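Leveling base cabinets on a floor that drops

The kitchen floor in the Wosholm house falls 12 mm from the window wall to the hallway door. I knew it sloped before the cabinets arrived, but I had only checked it with a short level, and a short level on old floorboards mostly tells you about the board it is sitting on. This post covers how I set the base run, in case it saves someone else a second pass.

I started by finding the high point. I set a cross-line laser on a box in the middle of the room and measured down from the line to the floor every 200 mm along both walls, at the back and again where the front legs would land. I wrote the numbers on masking tape stuck to the floor. The largest gap is the low point, the smallest is the high point, and the cabinets get set from the high point. If you start at the low end you will run out of leg adjustment before you reach the other side, and there is no fix for that except sawing.

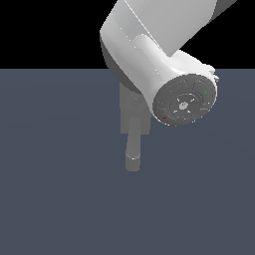
The cabinets are Zeritz carcasses, bought flat and assembled in the garage. They come with screw-in plastic legs. I set the legs at the high point to two turns above their minimum, which left some downward movement for later. Then I marked a level line on the wall at carcass height and worked outward from the corner unit.

Order of work:

Corner unit first, level in both directions, not screwed to anything.
Next unit clamped to it at the face, top and bottom.
Legs adjusted until the clamps could come off without the joint moving.
Clamps back on, pilot holes, connecting screws.
Repeat to the end of the run, then fix to the wall.

The third step is the one I skipped the first time. With the clamps tight, the neighboring cabinet was holding up the new one and the legs under it were barely touching the floor. The run looked fine with nothing on it. A countertop would have loaded it differently, and the joint would have opened at the front.

The wall was a separate problem. It bows inward behind the sink unit, so I packed out the cabinets on either side with plastic shims at the fixing points. Wood shims work too, but I have had them compress in a damp corner. I scored and snapped the plastic ones flush after the screws were in.
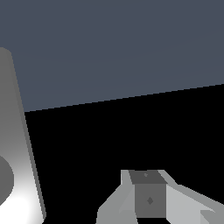
For the countertop I got a price from Chmielewska, the shop on the Skasuvcombe road, and they asked for the run to be flat to within 2 mm before they would template. I checked it with a long aluminum straightedge laid front to back and then corner to corner across the units. One cabinet next to the dishwasher gap was proud at the rear. Backing off the rear legs half a turn brought it down.

The dishwasher gap needs its own check. The opening has to be measured at floor level and at the top, since the machine slides in at one height and stands at another. Mine was narrower at the bottom. I loosened the end panel, moved its foot over, and fixed it again with a bracket to the floor.

Toe kicks go on last. On a sloping floor they have to be scribed, so I cut them to the tallest height in the run and took the taper off the bottom edge with a block plane. The clips that came in the box grip the legs well enough, although two of them had to be moved because the legs no longer lined up with the factory marks.

Still to do: the filler strip by the hallway door, and the doors themselves, which are leaning in the dining room until the countertop is in.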